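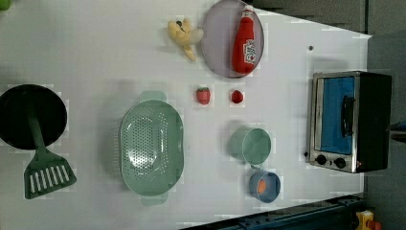 Innes Kerr wanted to know, after last Tuesday's class, why anyone would pay to keep a recipe they never cook. Fair question, and most of this handout is an attempt to dodge it with some dignity.

Week 8: The Recipe as a Document

We have been reading household recipes as if they were instructions. Most of them are terrible instructions. "Cook until done" tells you nothing unless you already know what done looks like, in which case you hardly need the card. Early household books were often written by people who knew the dish for people who had watched them make it. The writing was a nudge to the memory. Measuring cups came into it later, and so did blame.

Three terms you will need for the paper:

Headnote: the bit before the ingredients, where the writer remembers a grandmother. Skip it when hungry, read it when writing for this course.

Yield: how many people the dish feeds, according to someone who has not met your people.

Tacit step: whatever the writer left out. Draining is a favorite. So is turning off the stove.

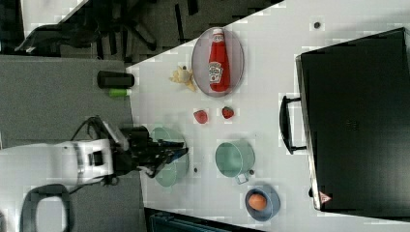 Kitchen Papers, Issue 26, p. 9

The reading for this week is Wakana Minami's essay on condiments and fruit in community cookbooks. She argues that a branded bottle in an ingredient list is a kind of date stamp, and she is probably right, though she takes 200 footnotes to get there. Pay attention to the section on desserts that contain no dessert. The molded salad is treated with more respect than I could manage.

Minoru Okabe's reply in the same issue is shorter and crankier. He thinks cooks wrote down brand names because that was what was in the cupboard. You may side with him, but you have to do it in full paragraphs.

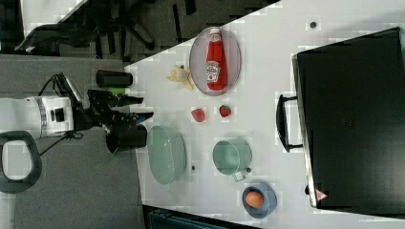

Fig. 3. At the edge of the table.

For Tuesday: bring one recipe that has been in somebody's handwriting. Copy it out exactly, stains excepted. Mark each tacit step in the margin and say what a stranger would get wrong. Around a page is plenty. If your family does not write things down, interview a relative and record every "you just know." Last July's group lost count.

Late papers go in the box outside my office, where they age like the yogurt.

We use cookies to improve your experience on this site. Accept all | Manage preferences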